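The Long Way Round to a Loaf: an afternoon with Ambros Fuchs

It takes a while to get to Ornutmont, and then it takes a while longer to get up the hill to the old dairy, and by the time I had found the right gate (there are two, and the first belongs to a man with geese) I was late and rather pink in the face. Ambros Fuchs didn't seem to have noticed. He was standing in the yard with a sack of rye over one shoulder, talking to somebody on the telephone about a gasket, and he waved me in through the kitchen door with his free elbow.

Readers of these pages may know his bread already. It goes down to the shop in Oltberg every morning, and it goes quickly, and if you get there after ten you will be offered a very nice white roll and a sympathetic look. What I hadn't known, until a friend mentioned it, was that he came to baking at the age of 37, after a working life spent entirely in the office of a timber yard.

"I did the invoices," he told me, once we were sitting down and the tea had been poured. "I liked the invoices. People always want me to say that I was miserable, and that I ran away from my desk to follow a dream, and I have to disappoint them. I had a good desk. It was by the window."

So what happened? He thought about this for some time, turning his cup round in its saucer.

"My neighbour went into hospital and I was asked to look after her sourdough. That's the whole story, really. She left me a jar and a page of instructions, and I couldn't read her handwriting, so I fed it the wrong thing for a fortnight. When she came home she smelled it and said it was better than hers. She was quite cross about it."

The neighbour was Mrs Hendel, and she comes up a good deal in his conversation. She had baked for her own household for most of her life, always rye, always with caraway, and always in the same two tins. She taught him on winter evenings, mostly by telling him to stop.

"Stop kneading, stop looking, stop opening the oven. I'm a fidgety person. I would lift the cloth every few minutes to see if anything was going on under there, and she would say, Ambros, would you like it if someone did that to you while you were asleep?"

He laughed at this for so long that I began to laugh as well, and a cat came in to see what the matter was.

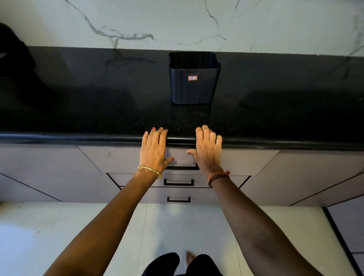

Two hands on a kitchen countertop

I asked him about the flour, and I should warn anyone planning a visit that this is a question with a long answer. He buys his rye from two farms on the far side of the valley and his wheat from a mill called Kristiansen, and he can talk about the difference between one year's harvest and the next in the way other people talk about their relations. Last year's rye was thirsty. The year before was lazy, and wouldn't rise unless the room was warmer than he likes to keep it. This year's, he thinks, will be a good one, although he wouldn't let me write that down until I promised to say that he had only thought it.

"You can follow a recipe exactly and get three different loaves," he said. "In the beginning I found that terrible. I came from invoices! If you add up a column twice you should get the same answer. I used to lie awake over it. Now I put my hand in the dough and I give it a bit more water or I don't, and then I go and have my breakfast."

Breakfast, I should say, is at five. He starts the first dough at half past eight the evening before, sleeps, gets up at two to shape it, and goes back to bed for an hour if the oven is behaving. The oven is a big, secondhand thing that came out of a school canteen, and the gasket I had heard him discussing belongs to it. He bought it for 2000, which he thought was a bargain, and then paid another 357 to have it brought up the hill, which he thought was robbery. He still brings up the delivery with real feeling.

Did he ever think of moving down into the town, where the customers are? He had thought of it, he said, and for one summer he had even gone as far as looking at a shop, a narrow place near the bridge with a flat over it. The rent would have meant baking twice as much, and baking twice as much would have meant taking on another pair of hands, and a mixer, and a van.

"And then I would be doing invoices again," he said. "Which I wouldn't mind! But then who does the bread?"

We went out to see the woodpile, which he is proud of, and the plum trees, which he is not, and he told me about the June when the road was washed out and he carried the loaves down on his back, in a rucksack lined with tea towels. People came up the path to meet him halfway. One man bought six and carried them home in his jacket. He stopped at this point in the story to pull a weed out of the gravel, and then another one, and we never did get to the end of it.

Mrs Hendel died some years ago. The two tins came to him, and he keeps them for the caraway loaf, which he makes just once a week and doesn't sell. I asked who it was for, and he said it was for whoever came by, and cut me the end of it, with a great deal of butter. It was dark and sour and a little damp in the middle, and I ate it standing in the yard with my coat on.

"She would say it needed another ten minutes," he said, looking at the slice in my hand. "She would be right, too. I opened the oven."

He has started teaching a little himself now, two or three people at a time, in the evenings, when the first dough is resting. He doesn't advertise it and was a bit shy of my mentioning it here, but he said that anyone who wanted to come could leave a note at the shop in Oltberg, and that they should bring an apron and a jar with a loose lid. They should also eat beforehand, as there will be nothing ready until morning.

I left with a loaf under each arm and went down past the geese, who had plenty to say, and I had to sit in the car for a while before I could find my keys under all that bread.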